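Argate Repair and Reuse – Konddale
Vacancy: Workshop Assistant (part-time)

Posted November 4, 2022

Argate is looking for a workshop assistant to join the small team at our Konddale unit. We take in office equipment that firms no longer want, sort it, and pass on what can be used again to schools and community groups in the Leiva valley.

Hours are 18 per week, spread over three or four mornings to suit the right person. The post is for 7 months in the first instance and may be extended. You would report to Josefina Iturra, the workshop manager.

The work includes:
booking in deliveries and keeping the stock list up to date
taking off side panels, cleaning and sorting parts
packing orders and helping with the van run to Drelard
answering the phone when the front desk is busy

You should be happy on your feet, tidy with paperwork and able to lift a desktop computer without trouble. Experience of repair work is useful but we will train someone who has none – our last two assistants both started that way. A driving licence would help. You must be 19 or over for insurance reasons.

We pay travel costs within the valley. Leave is worked out pro rata, and the unit closes for two weeks in August, which must be taken as part of it. Tea and parking are free.

To apply, send a CV and a short letter to Nahuel Iturra at Argate, Unit 118, Konddale Trading Estate. Please say which mornings you could work and give one referee. Forms in large print can be had from the same address. Applicants who want to look round first are welcome to ring and fix a time.
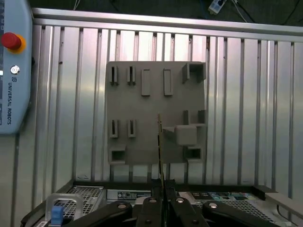
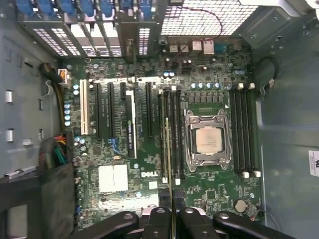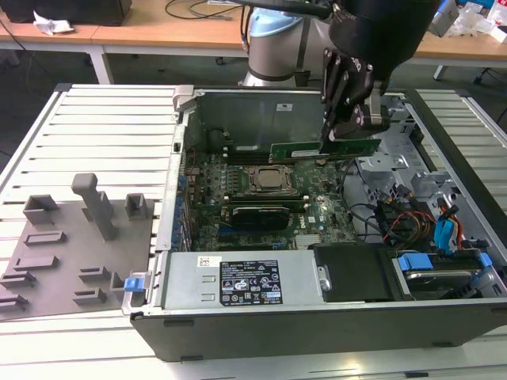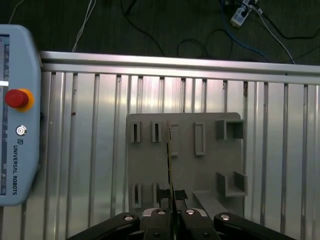
Second and third pictures: desktop computers with the case open.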